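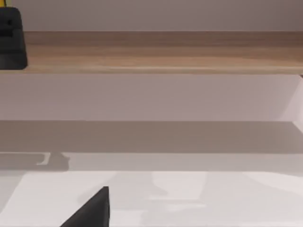

Drirngate manipulation software, working meeting
Minutes, 13th July

Present: Kalliopi Stoyanova (chair, planning), Nadhirah Pelupessy (perception, also minutes), two from controls, one from tooling who had come for a different meeting and stayed.
Apologies: the Ferrand liaison, whose calendar still thinks it is February.

1. Previous minutes

Accepted with one correction. Where the last minutes say the planner "refused to move," Kalliopi asks that they say it "returned no valid path." Corrected. It also refused to move.

2. Perception in simulation

Nadhirah reported on the segmentation model, which is called Guso in the repo and other things in the chat. It does well on clutter and badly on emptiness. Give it a pale table with a soft shadow on it and it will find an object there, draw a confident mask around the shadow, and hand the mask to the grasp sampler, which is too polite to argue.

Of the 400 rendered views in the current test set, 16 produced at least one grasp proposal on something with no thickness. Most were cast shadows from the arm itself. Controls asked whether the depth channel should have caught this. It should have. The check compares mask depth against the table plane, but the plane was being fitted after the mask was removed from the cloud, and on a bad day the fit tilted enough to give the shadow a few millimeters of height. Nadhirah has moved the plane fit ahead of segmentation on a branch. The branch is green apart from one test that checks for the old behavior.

Discussion of whether to train with randomized lighting or to render the robot's silhouette from joint states and subtract its predicted shadow. Kalliopi prefers the second on grounds of elegance. Controls prefer the first on grounds of it being finished this summer. Agreed to randomize light position and softness now and revisit elegance when there is time for it.

Action: Nadhirah to merge the plane-fit change and retire the test, with a note saying why.
Action: Nadhirah to add light randomization to the render config, off by default until the baseline is rerun.

3. Planner and the shelf

The collision model for the shelf is a single box. This was a temporary measure. It means the planner believes the space between shelves is solid, and every reach into it comes back as infeasible in under 60 milliseconds, the fastest result we have ever had from it.

Kalliopi has split the shelf into separate boards and panels. Planning now succeeds on most of the test goals but takes longer, and some of the paths are scenic. One lifts the arm nearly upright, considers its options, and comes back down close to where it began. Shortcutting removes the worst of this. She would like to try a cost on wrist travel before anyone touches the sampler settings again — the last person to touch them was in this room and knows what happened.

Tooling pointed out that the gripper mesh in the planner and the gripper mesh in the renderer are different files, exported at different times, and that the planner's version is the slimmer of the two. This was received quietly.

Action: Tooling to make both load the same mesh and fail at startup if the hashes differ.
Action: Kalliopi to try the wrist cost on the split shelf and bring path lengths next time.

4. Control loop

Tracking error is fine on slow moves. On quick ones the elbow lags and the gripper arrives with a small wobble. Controls traced it to the command interpolator, which holds the last target for 3 cycles when a message is late instead of extrapolating. They have a patch. It makes the plots look lovely and has not been near hardware.

Kalliopi asked what the patch does if messages stop altogether. After a pause it was agreed that the patch needs a timeout.

With the arm reaching over the table, its shadow is easily as large as anything Guso is meant to be finding there, so the same poses will serve for the interpolator runs and for the new lighting set.

Action: Controls to add the timeout and a test that drops messages on purpose.

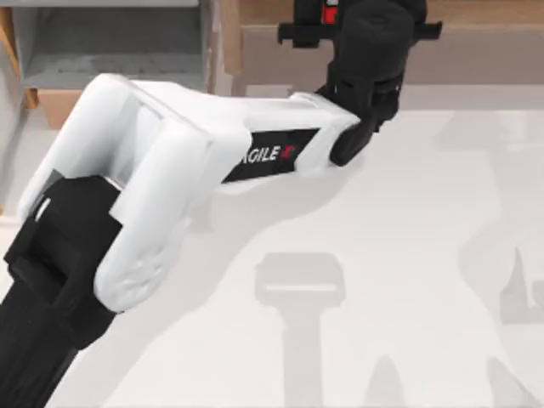 5. Tooling

The replay viewer, Celano, now scrubs backward. It was asked for more than a year ago and the person who asked has forgotten why. Nadhirah would like masks overlaid on replay with the joint states alongside, so that perception and controls can look at the same moment when blaming each other.

Log names remain a problem. There are four files called "final" in the shared folder, and the newest is the one marked "old." Tooling will generate names from the commit and the scenario and will make the folder read-only for humans.

Action: Tooling to do the overlay first, names second.

6. Any other business

Ferrand have asked for a demo of shelf picking. Kalliopi will reply that it is progressing, and will not attach a clip of the scenic path.

Next meeting once the baseline has been rerun. Nadhirah to send the invitation, and to check that tooling is on it this time.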